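Home | Contents | Chapters | Glossary | Index

Filed under: Broadcast Operations, Playout Basics

Chapter 6
Scheduling and Playout

A television channel runs from a list. The list names every program, promo and commercial in the order it will air, and playout software reads it line by line. Stations call it a playlist, a rundown or a log, depending on who trained the staff.

Najwa Hamdan ran the overnight desk at Evwood, a regional channel with two playout servers. Her log for the next day closed at 4 p.m. Changes after that were made by hand, and each one was initialed. 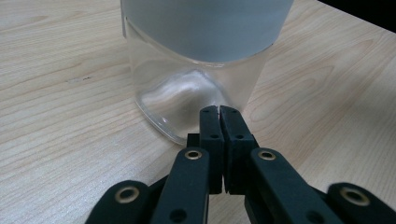
6.1 Fixed and Floating Events

A fixed event starts at a set clock time. A floating event starts when the one before it ends. Most logs mix the two. If a floating block runs long, the software must either cut it or delay the fixed event, and the operator chooses which in advance.

Key terms: log, fixed event, floating event, filler

Clevska Press | Contact | Permissions | Back to top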